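Cliker hand-held gripper kit
Ostel Tools / Data collection / Hand-held

Sold as: single unit, or a pair for two-handed work
Software: Jeltine recorder (included)
Updated 2021-09-13

Hi, and thanks for stopping by! I designed the Cliker, I pack most of the boxes myself, and I get the same email over and over, which goes something like "does it work on cloth?" So I've rewritten this page around the cloth study we ran in August, because that's the best answer I have.

Quick background if you're new to us. You hold the Cliker in your hand, you do a chore with it, and the camera on the tool records what you did. Those recordings then train a policy called Moya, which runs on an arm with the same fingers fitted. You don't need the arm to collect anything (plenty of our customers start with just the tool and a pile of laundry).

What we wanted to find out was pretty simple. When you teach a robot to handle clothes, is it better to record lots of tidy garments on a plain table, or fewer garments in a mess, lying on top of each other, with a free hand getting in there too? I'd always told people to keep it tidy. Well, I've changed my mind!

We collected 66 demonstrations of each kind, same operator, same tool, and trained Moya from scratch on each set. Then we gave both versions the same job: take hold of a thick folded edge and move it without dragging along whatever is next to it. Denim was the one I was dreading. The seams are stiff, they roll away from the fingertips, and a grip that's fine on a T-shirt just skates off. 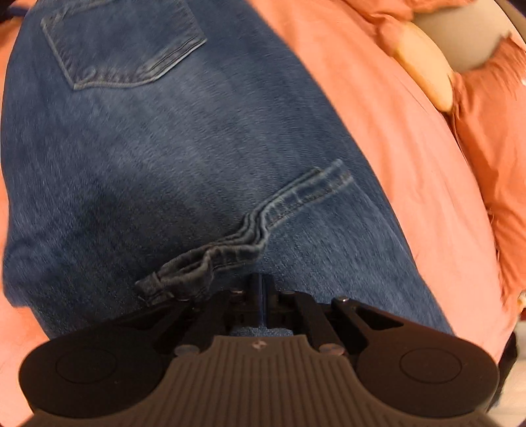 Cliker at a folded denim seam, with salmon-pink fabric alongside and a hand on the ruffled part.

The tidy version managed 9 good grasps out of 66 tries on layered clothes. The messy version got 42 out of 66. I ran the tidy one again because I thought I'd loaded the wrong file (I hadn't). On a single garment laid flat the two were close enough that I wouldn't pick between them, so if flat folding is all you do, carry on as you are.

My guess is that the messy recordings show the policy where one fabric stops and the next one starts, and it picks up on stitching and edges more than color. That's only a guess, though. We haven't tested color on its own yet, and I'd love to hear from anybody who has.

A few settings, for those of you who want to repeat it:

Finger pressure on the soft setting for all recordings
Wide lens, no cropping before training
Start recording before the fingers touch the cloth
Leave failed grabs in if you recover within five seconds, cut them if you don't

That last one cost us a whole week of arguing, and I still go back and forth on it. Leaving the fumbles in gave us a policy that tries again when it misses, but it also hesitates a bit over easy grabs, and it looks kind of silly doing it.

Things I'd warn you about: we used one operator, so I can't say how much of this is down to one person's habits. Very thin, slippery linings still beat us. And your wrist will get tired, so take breaks and swap hands if you can.

In the box you get the Cliker, a charging lead, spare fingertips, a hex key and a card with the Jeltine download code. Both sets of recordings from the study are free to download with that same code, fumbles and all. If you bought your kit before August, the code on your old card works too. Write to me through the Ostel contact form if it doesn't and I'll send you a fresh one.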